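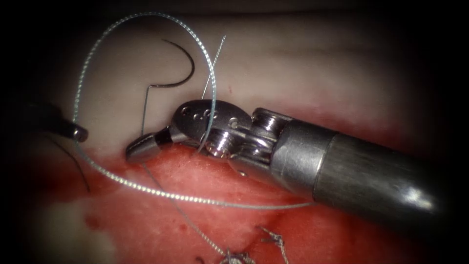

Lorena Olivares preguntó en los comentarios si coser una herida es igual que coser un calcetín, porque su abuela dice que sí y su hijo de 7 años se lo ha creído. Pues yo no me lo creo del todo. Vamos a mirarlo despacio.

Se parecen en algo: hay una aguja, hay un hilo y hay dos bordes que se quieren juntar. Ahí se acaba el parecido, o casi.

La aguja de casa es recta. La de sutura suele ser curva, como un anzuelo. ¿Por qué? Prueba a coser un cojín relleno con una aguja recta, sin meter la mano por detrás. La aguja entra, pero luego no hay forma de sacarla por arriba. La curva entra por un lado, gira por dentro y asoma por el otro.

Tampoco se agarra con los dedos. Se sujeta con unas pinzas, y muchas veces hay otras que ayudan con el hilo.

He leído por ahí que los puntos «pegan» la piel. Desconfía de esa frase. El hilo solo mantiene los bordes juntos; la piel se cierra ella sola, poco a poco — y eso tarda días, por mucho que en las películas estén todos corriendo al minuto siguiente.
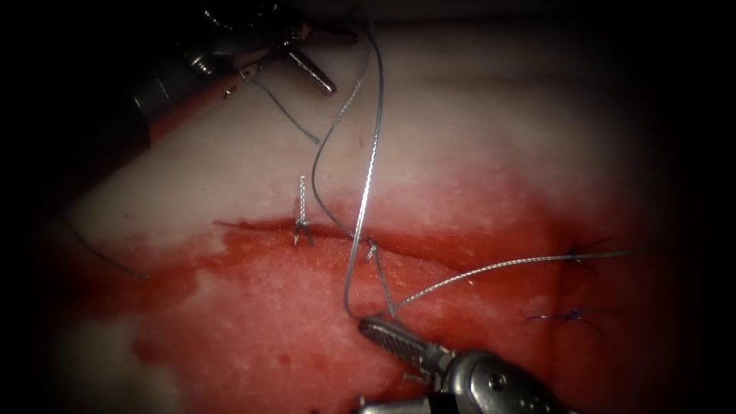

Una almohadilla de tejido sintético para practicar, con un corte largo y fino.

¿Y se aprende con personas? Para empezar, no. Se practica mucho sobre materiales que imitan la piel. ¿La imitan bien? A medias, me parece a mí. Una almohadilla no respira, no se queja y no tiene miedo, pero sirve para aprender cuánto hay que tirar del hilo. Si tiras poco, los bordes quedan separados. Si tiras demasiado, se arrugan y pueden hacerse daño.

También dicen que cuantos más puntos, mejor. Otra que no me trago: depende de lo largo y lo hondo que sea el corte, y de la parte del cuerpo.

Para comprobarlo en casa, pide una esponja vieja con un corte hecho por un mayor, 35 centímetros de lana y una aguja de plástico sin punta. Da 2 puntadas flojas y otras 2 muy apretadas, y compara los bordes. Con la piel no se prueba nunca, ni con la tuya ni con la de tu hermano.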